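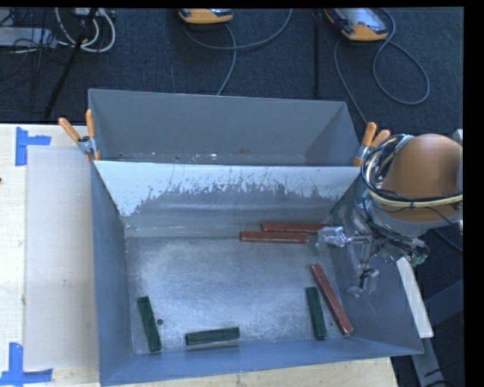
Last updated: January
8 min read

Speaker notes – Gimik bin-picking kit, Thursday session

Start with what we were asked. Gwenllian wanted to know if the Gimik kit from Kellel is worth buying for the Dramgate line. I had it for 15 days. These notes cover picking only. Lleucu Dafis has the safety side after the break.

What the kit includes: the picking software, a mount for the fixed camera, setup help by phone. Arm and bin are extra. Price quoted to us was $2,000 a month.

The task: bars in two colors, red-brown and dark green, in a two-compartment metal bin. Take a bar from one side, put it in the other. The green ones are shorter, so grip points have to be set for each type.

Pause here. Ask who has tried picking out of bare sheet metal.

Main points:

– Bars close to the divider wall are the slow ones. The fingers have to come in from the end of the bar.
– Shiny floor. Reflections under a bar gave us false edges until we turned the lights down.
– Mark where the bin goes with tape on the table. If it shifts, redo the calibration.
– Cables at the wrist need more slack than the manual says. Check them every morning.

Numbers: 80 picks per run, 8 misses on the worst run. Most of those were bars lying close together.

Compare with Gwilliam if someone asks. Cheaper, but no phone support and we only saw the demo.

My view: rent it for one quarter, don't buy yet. Gwenllian Watkins has the quote.

Questions until 3:15.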